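Dakico Names Despina Pîrvu Creative Director for Ginda

2/5/15 — Wesidholm

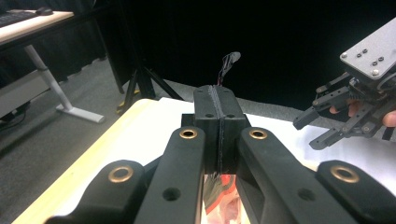

A familiar face takes the lead

Dakico is very happy to share that Despina Pîrvu, who joined us as a level designer and has had a hand in nearly every map our players love (and a few they love to complain about), is now creative director of the strategy game Ginda. She takes over from Florin Gavrilă, who stays on as a writer.

"I've been arguing about this game over lunch for years, so it feels lovely to be asked to do it officially," said Pîrvu. She will lead a team of 16.

What comes next

Ginda's second campaign, with around 45 new missions, is planned for July. Players in the current test group will be invited back first — please keep an eye on your inbox.

Press contact: Vojtěch Šindelář, Dakico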